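Plevdale Show Homes, open day notes
18 Jun 2019

Got there late, bus trouble. Hina Gilani had the sign-in sheet, 14 names ahead of mine. Shoe covers on, up the stairs.

Kitchen
Small. Drawers stick. Sohail Naqvi liked the pantry, I didnt.

Living room
Skipped most of it, too crowded. Asked about heating, got a leaflet.

Main bedroom
Best room by far. Glass right down to the floor, trees and a bit of lawn outside. Big bed, white duvet with a faint stripe, beige skirt under it. Couple of things dropped on top, one black, one teal. Checkerboard pillow, want one. White air purifier by the window. Carpet, so no cold feet. Would need blinds thouhg, morning light must be fierce.
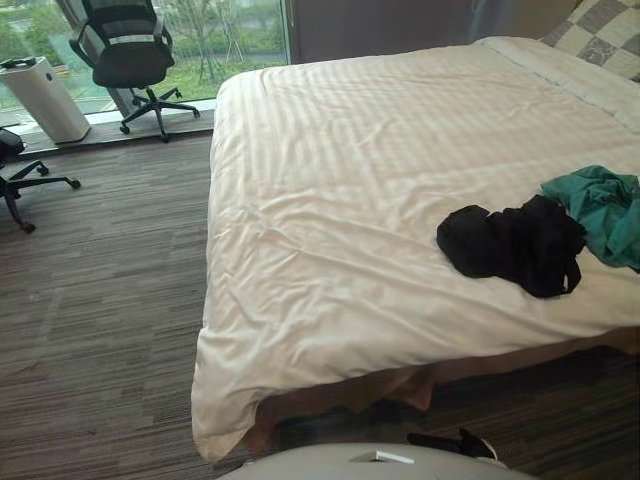 Garage
One car, tight. Shelf space at the back, no window. Left at 5.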